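I keep my change where I can see it, and I think you should too.

My sister-in-law tells me coins are dead. She pays for gum with her phone! But last December I tipped out the old jar on my dresser (quarters, mostly, and one sad button) and there was $57 in it, money I'd have sworn I didn't have. You don't get that feeling from a banking app, where a number goes up a little and you go make a sandwich.

What I don't love is the jar. A jar says you gave up on emptying your pockets. A proper coin bank with a slot on top and something written on the front, though, that's a thing you walk over to on purpose.

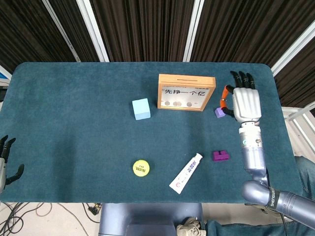
Vol. 6, page 902

The wooden one with the white front is my kind of bank. The Chinese on it says, more or less, "first, earn a hundred million," and I laughed out loud when I worked that out. What a goal for a box of nickels! I'd put it on a table full of everyday clutter too, toothpaste and toy blocks and all, so you bump into it before bed. Hide a bank in a closet and you'll feed it twice a year.

Mine is aiming for $2,000 and a new couch. Ask me again when I'm sitting on it.

Comments

Lerato Mokoena: My kids would have that slot jammed with popsicle sticks in a day. Still want one.

Nouhaila El Khatib: Team jar. You can get your hand in when the pizza guy comes.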